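Kamar Folding Table Guide
Section 4: Laying Out and Folding Short-Sleeved Shirts
Revised March 2000

4.1 Before you start

Wipe the tabletop and let it dry. Dark garments show lint at once, and a white surface makes it easy to see where the fabric ends. Set the Mistari folding board aside until step 5.

1. Lay the shirt flat with the body running along the length of the table and the bottom hem to the right. Keep the long upper side parallel to the back edge of the table.

2. Hold the upper side near both ends and draw it level. Do not pull on the collar. A diagonal crease near the shoulder is common at this stage and can be left for step 3.
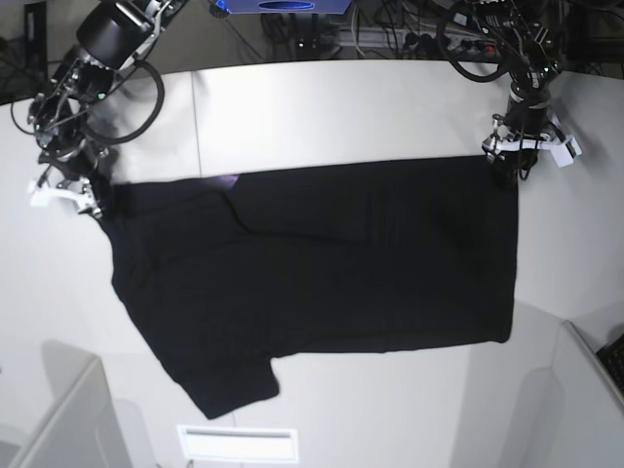

4.2 Smoothing

3. Press from the center of the body toward the bottom hem with a flat hand. Work across the fabric, then along it.

4. Check the near sleeve. It should lie flat on the table with no fold trapped under the body.

Note: Black and navy knits hide their creases. Look across the cloth from a low angle, or feel for ridges with the fingertips. 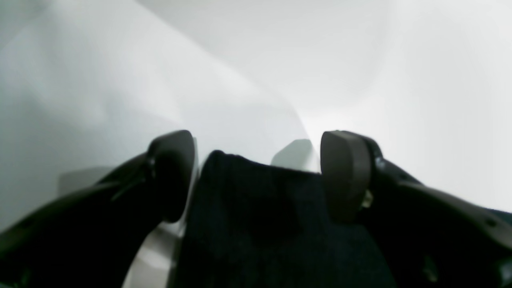
Ribbed knits also stretch more across the ribs than along them. Lift these by a gathered section, set them down, and let the cloth settle before squaring the edges.

CAUTION: Do not drag the garment by one sleeve. The shoulder seam will twist.

4.3 Folding

5. Center the board on the body. The standard Hudard board is 660 mm long; the short board is 637 mm.

6. Take the near sleeve by the hem and turn it in over the body. 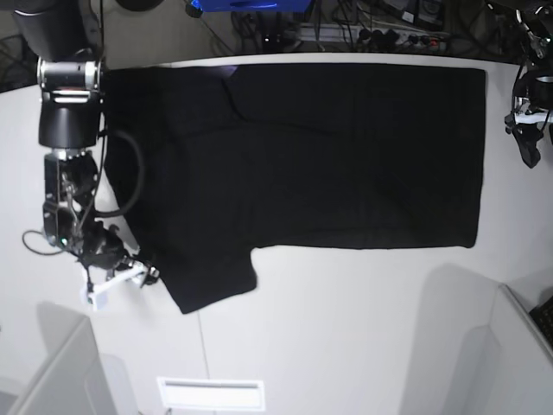 Repeat with the far sleeve. The two sleeve hems should not overlap by more than 100 mm. If they do, open both and start again from step 4.

7. Fold the near side over the board, then the far side. Slide the board out toward the bottom hem.

8. Bring the bottom hem up to the collar and press once - do not rub.
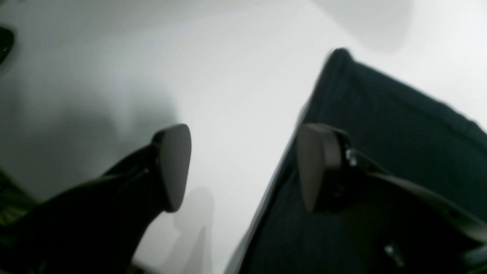
Leave a clear strip of tabletop beside the work for the next piece. Stack finished shirts with the folded edge facing out.

For long sleeves, see Section 5.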